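What a Two-Arm Kitchen Cell Costs After the Invoice

The arms are the easy line in the budget. A buyer gets a quote, the quote has a number on it, and the number goes in a spreadsheet. The trouble starts with the rows underneath, which in many first-time plans are blank.

Dolores Rosenthal has filled in those rows for a living since she left plant engineering. She plans equipment purchases at Skuvavmont, a contract firm that sets up two-arm workstations for companies testing household and food-prep tasks. Her standard planning sheet runs to 100 rows. The arms take up two of them.

"People send me a quote from a supplier and ask if the price is fair," she said. "I ask how deep their counter is. Usually they have to go and measure it."

Counter depth matters because reach is what the buyer is paying for. An arm that can touch the back wall of an empty counter may not be able to pick anything up there once the items in front get in its way. Rosenthal plans by working zone and splits the surface into a front strip, where both arms can work together, and a rear strip, which is treated as storage. If a task needs items from the rear strip, the plan has to include either a longer arm or a person who moves things forward between runs. 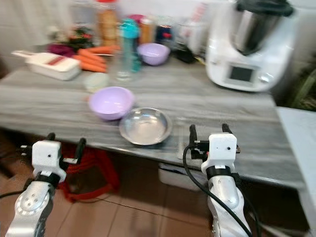
Bowls toward the front of the counter, between the two arms, with vegetables and containers farther back.

Grippers are the second row that gets too little attention. Two-finger grippers are common because they are simple to mount and replace, and they handle most rigid objects well enough. Flatware is a harder case. A thin handle lying on a hard surface gives the fingers very little to close on, and the fingertips meet the tabletop on many attempts. Rosenthal budgets fingertips as a consumable, in the same section as gloves and cleaning cloths.

Her advice to first-time buyers is to write down the smallest and the thinnest object in the task before they ask for a gripper quote. The heaviest object is already on the form, as suppliers ask for it. Thickness is often missing.
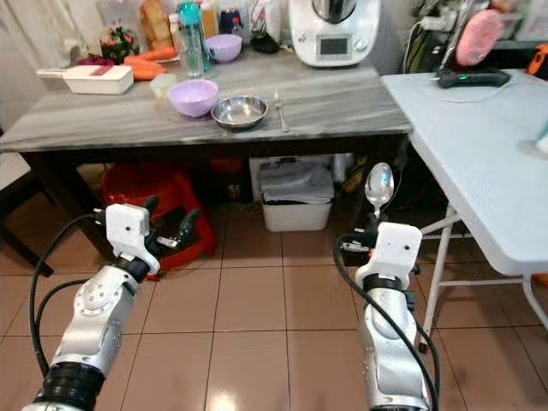
A spoon held upright in the right gripper. A fork and two bowls are near the front of the table.

Cable routing comes third. At Gimosholm, a meal-kit company that set up its first test station in February, the purchase plan had nothing for cable management. The cables were run along the outside of each arm and tied where it seemed sensible. Within the first weeks one had been pulled out of its connector by a wrist rotation that nobody had tried at full range. The replacement cost $200 with shipping. The station was down for much longer than the price suggests, and the wages of the two people assigned to it went on as before.

Rosenthal now asks for spare cables on the original order, one full set per arm, and has the installer drive every joint to its limit before sign-off. She also wants slack loops written into the acceptance checklist. A loop that is too short pulls. One that is too long catches on table edges and on anything tall standing near the work. 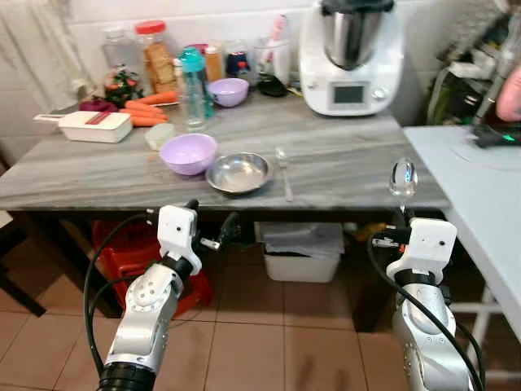
The props are a budget item as well, and a recurring one. Produce has to be replaced. Plastic bowls get scratched, and cutlery has to be bought in matching sets if the results from one week are to be compared with the next. Liu, a small shop that builds sorting demos for trade customers, buys its tableware in case lots so that a damaged bowl can be swapped for an identical one. Its props budget for the first quarter was $557, against a planned figure of zero.

Labor is the largest of the missing rows. Someone has to reset the surface between runs, check that the camera mounts have not shifted, wipe down the fingers and log faults. Rosenthal assumes about 2 hours of this work for each half day of operation and lowers the figure only when a client has its own records to show. Few clients do in their first year.

Floor space should be drawn to scale before anything is ordered. The drawing needs the stands, the table, a side surface for controllers and chargers, and a clear path for the operator. Hilleo, which leases workstations by the month, asks customers for this drawing before it will quote. The company has found that the side surface is what people leave out - and the controller then ends up on the floor.

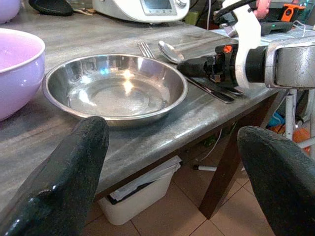 Should a first-time buyer lease or purchase?

Lease, if the task is still changing. The monthly rate is higher than the cost of ownership over a full service life, but a change of task often means a change of gripper and sometimes a change of arm. Purchase makes sense once the same task has run on the same surface for two quarters with no change to the hardware. Whichever is chosen, the contract should state who pays for fingertips, cables and recalibration, and how soon a replacement arm has to be on site.

Rosenthal puts one further row at the bottom of the sheet, for disposal or return freight. The arms have to go back in their original crates, so the crates need somewhere to be stored, and that space is charged to the project too.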